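HOUSEHOLD MATERIALS AND CARE
Handout for unit 4: Cleaning by hand
Course leader: Kaja Hunt

Please read this handout before the practical class. You do not need to learn it by heart, but you should be able to explain the words in the small list at the end. Bring an apron and something to write with.

1. What we mean by "clean"

In everyday talk we say that a plate is clean when it looks clean. In this course we use the word with more care. A surface can be free from visible dirt and still carry grease, traces of soap or living bacteria. For this reason we keep two words apart from the beginning.

Cleaning is the removal of dirt. Food remains, fat, dust and limescale are taken away from the surface and go somewhere else, for example into the water or into a cloth.

Disinfecting is the killing of germs, by heat or by a chemical. It works badly on a surface that is still dirty, so cleaning comes first. In a normal home most surfaces only need cleaning. A chopping board on which raw chicken was cut needs more attention.

In the written test many students mix these two words. Last March it was the most common mistake in the whole paper.

2. The four factors

The result of washing depends on four factors. They are often drawn as a circle, and I will draw it on the board.

Chemistry: the washing-up liquid, the soda, the vinegar.
Temperature: how warm the water is.
Time: how long the water and the product can work.
Mechanical action: rubbing, scraping, brushing.

When one factor becomes smaller, another must become larger. If you wash with cool water, you will need to rub longer or use a stronger product. If you leave a pan to soak overnight, in the morning you will need very little force. This is the most useful idea in the unit, and you can apply it to laundry and floors too.

Kristaps Kuusk, who taught this unit before me, used to give every group the same burnt porridge pot. One group could use only cold water and their hands. Another could use hot water and soda, but was not allowed to touch the pot for an hour. The second group always had the easier job. We will repeat this exercise, with smaller pots.

3. Chemistry

Washing-up liquid contains surfactants. A surfactant molecule has one end that likes water and one end that likes fat. The fat-loving ends go into the grease, the water-loving ends stay outside, and so the grease can be lifted off and carried away in small drops. Without surfactant, water only rolls over a greasy plate.

More liquid does not give a cleaner plate after a certain point. It gives more foam, and the foam must then be rinsed away. Follow the dose on the bottle.

Acids, such as vinegar or citric acid, dissolve limescale. They are good for kettles and taps. They are bad for marble and other stones that contain lime, because the stone itself is attacked.

Alkalis, such as washing soda, help with fat and burnt food. Do not use washing soda on aluminium, which becomes dark and dull. Wear gloves, as it dries the skin.

Never mix chlorine bleach with an acid or with ammonia. Poisonous gas is formed. This rule will be in the test, and I would like you to remember it also when the test is over.

4. Temperature

Warm water softens fat and makes it easier to remove. For washing by hand, the limit is what your hands can stand, or a little more if you wear rubber gloves.

There are exceptions. Egg, milk and starch should first be rinsed with cold or cool water. Hot water makes egg protein set firmly on the plate, and it becomes sticky and hard to rub off. The same is true for blood on textiles.

Take care also with glass. A cold glass placed suddenly in very hot water can crack.

5. Mechanical action and scratching

A scouring material works by being rough. Whether it damages the surface depends mainly on which of the two is harder. Steel wool can scratch a non-stick coating, acrylic, polished metal and some kinds of glass. A soft cotton cloth is safe on nearly everything, but it will not remove burnt milk.

Start always with the gentlest tool. Test a rougher one on a place that is not seen, for example the bottom of the pot. Light pressure with many movements is kinder to the surface than strong pressure with few movements. On brushed steel, rub in the direction of the lines.

Materials that need a soft tool: non-stick pans, plastic boxes, painted porcelain, varnished wood, ceramic hobs.
Materials that usually accept a rough tool: uncoated oven trays, grill racks, the inside of uncoated steel pots.

Cast iron stands a little apart. The dark layer inside is baked oil, and strong scouring removes it. Use hot water and a brush, dry the pan on the stove and wipe it with a thin layer of oil.

6. The order of washing up

Scrape food remains into the bin or the compost. Then wash in this order: glasses, cutlery, plates, bowls, and last the pots and pans. Change the water when it is greasy or has become cool. Rinse with clean water. Let the things dry in a rack if there is room, as a used tea towel can carry germs back to a clean plate.

Wooden spoons and boards should not lie in water. Wash them quickly and stand them on their edge to dry, so that air can reach both sides.

7. Care of the cleaning tools

The tools we clean with are often the dirtiest things in the kitchen. They are moist, they are warm, and they hold small pieces of food. These are good conditions for bacteria.
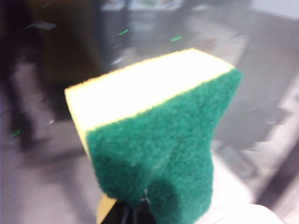 How often should a kitchen sponge be replaced?
Every one to two weeks in a household that cooks daily, and at once if it smells or begins to fall apart. Between uses it should be rinsed, squeezed out well and left where air can reach it.

Cloths are easier to keep fresh, as they can be washed at 60 degrees or more, if the label allows it. Take a fresh one every day or two. Brushes dry faster than most other tools. Hang them with the bristles down, so that water does not run into the handle.

Keep separate tools for the kitchen and the bathroom. Different colours help everyone in the house to remember. After raw meat or fish, use kitchen paper first and throw it away, then wash the surface with hot water and washing-up liquid.

8. Words you should know

Surfactant: a substance that lets water and fat mix.
Abrasive: a rough material that cleans by rubbing.
Limescale: the hard, pale layer left by hard water.
Alkali: the opposite of an acid; examples are washing soda and ammonia.
Cross-contamination: when germs are moved from one food, tool or surface to another.

9. Tasks for the practical class

Work in pairs. Each pair receives 2 small steel pots with dried oatmeal inside. Clean one pot with cool water and rubbing only. Soak the other in warm water with a little washing soda, and start rubbing when I give the sign. Write down the time you needed and which of the four factors you changed.

After this, choose one object from your own kitchen and write half a page about it. Say what it is made of, what kind of dirt it usually has, and which product, temperature and tool you would choose. Give also one method that you would not use, and explain why. Hand in the text at the start of unit 5.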